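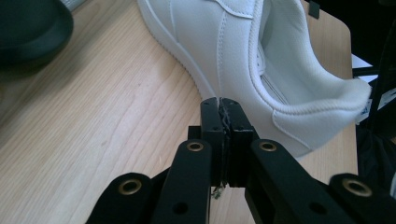
Graciela Insaurralde thinks we should shelve the Skundham books by when the story happens and forget publication order altogether, and she told me so before I had my coat off. Her argument is that a reader who starts with Shakya meets the inspector as a tired man of sixty and then has to go backward to find out why he limps. I told her I met him that way myself and loved him for it. She said that was luck.

Print this page
E-mail this page

Notebook, March, reading room bench, started 9:40 a.m.

So, today's job was the order list for the Skundham series, which I have been putting off. I had all the copies out in two stacks, the ones with a printed list of earlier titles in the front and the ones without. The lists don't agree. The paperback of Trotar puts Itus ahead of it, and the hardcover of Trotar doesn't mention Itus at all, which makes sense if Itus came out while the paperback was being set, but I'd like to see that in print somewhere before I write it on a card.

What I'm fairly sure of now: Trotar first, then Itus, then Shakya. The long novella that sits between Itus and Shakya is the trouble. It came out in a magazine in 2 parts and was only bound up later with other stories, so depending on whether you go by the magazine or the book it lands in two different places. I've penciled it in by the magazine date. Graciela, if you're reading this, I know you'd put it before Trotar, and the flashback chapters do back you up, but then we'd be handing new readers the name of the ferry killer on page 99 and I just can't do it to them.

I reread that page to be certain, and then of course I read on to the end of the chapter, and then it was past eleven. It really is a lovely piece of work, the part with the sister and the harbor ledger especially. I had forgotten how quiet it is compared with the novels. If anybody on the desk is asked for something short to try before committing to the whole series, that would be my pick, ferry killer or no ferry killer. (Yes, I see the contradiction. A person who only reads the one won't mind.)

Catalog business. Record 3336 is wrong. It's down as Shakya, first edition, but the copy on the shelf has the afterword, and the afterword talks about reader letters that came in after the book was published, so it has to be a later printing. I changed the note field and left the rest alone until someone can compare it against the other copy, which is out on loan.

Also checked whether the inspector's age can settle anything. It can't, or it can't by itself. He is forty-four in Trotar and forty-four again in Itus, with a whole winter in between – I suspect the author simply liked the number. The dog is more reliable. The dog is a puppy in Trotar, grown in Itus and gray around the muzzle in Shakya, and she's mentioned in the novella as "not yet a year," which I'll admit is a point for Graciela's side.

Leaning toward a card with both orders on it, publication on the left and story order on the right, and a small line underneath saying where the spoiler is. Need to try the wording on somebody who hasn't read them. I asked at lunch and everyone at the table had, so that will have to wait.

Still to do: find the magazine issues, fix the spine label on Itus (it says Ithus), ask for the loaned Shakya back when it's due.

E-mail this page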